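In August we took the early bus to Meltov, because the Starnero kitchen opens its doors to visitors only 2 times in the season and the places go fast. Starnero is a restaurant first, with a dining room on the ground floor, but behind it there is a production kitchen where they make the filled dumplings and the sauces for their other branch in Miah. I had eaten there before and I wanted to see how it is done.

The visit started at 10 in the morning. We got a hairnet and a paper coat, and washed our hands for a long time. The first room is for dough. It rests for 18 hours in a cold room, and the guide let us press a small piece with a finger. It was softer than I expected, almost like an ear. They use only flour, egg yolk and a little oil, no water. A sign on the wall said that the kitchen made 2,698 portions in July.

After the dough we went to the stoves. The mushroom sauce cooks slowly in wide pots, and the smell stayed in my jacket until the next day. I asked if they put cream in it. They do not — it is the potato starch that makes it so smooth. 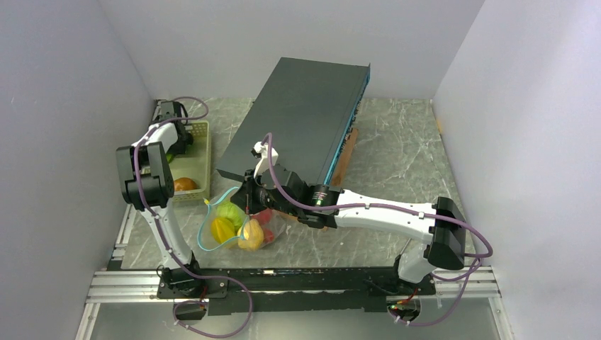 Grukex wrote to me after I told the readers of this blog about my plans: the sauce in Miah tastes more salty than the one in Meltov, and I should ask why. So I asked. The answer was that the sauce travels concentrated and each branch adds its own stock, and the cooks in Miah like a stronger one. Grukex was right, then.

The tasting was in the dining room at noon. We had three kinds of dumplings: mushroom, smoked cheese, and plum with brown butter. The plum ones were the best for me, although the dough was a bit thick at the edges. The smoked cheese was too heavy for a warm day. With it came a cucumber salad with dill, very cold, and I would gladly have eaten a second bowl.

The whole visit with the tasting cost 622 for our table, drinks not included. It is not cheap, but the portions were normal portions and we did not need dinner. The shop by the exit sells the sauce in jars. I bought one of mushroom and one of tomato, and the tomato I have not opened yet.

If you go, wear closed shoes, they do not let you in with sandals. The bus back leaves from the other side of the square.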